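My kitchen gets messy every single day, so I pay attention when somebody says a robot can clean it up. Last September the folks at Prulow told me we were nearly there. I'd love that! I have hated clearing counters since I was nine. But I've been watching these things work for a while now, and I think we're kidding ourselves about how close it is.
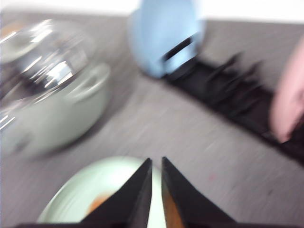

By the Clestell home desk
June 26, 2026 | 40 comments

Look at what the job is. A green pot with a glass lid, a plate with a little something orange on it, a black gripper over the plate. You or I would deal with that plate while talking on the phone. For a machine, glass is shiny and confusing, and small soft things are worse.

Pallari says its arm got through 200 kitchen pickups in a row, and good for them. My problem is pickup 307, in my house, with the light coming in sideways and a spoon where no spoon should be. Shop floors are easier - the parts show up in the same spot all day - and that's where I'd spend my money first. For the kitchen, ask me again in a few years. I'll be at the sink.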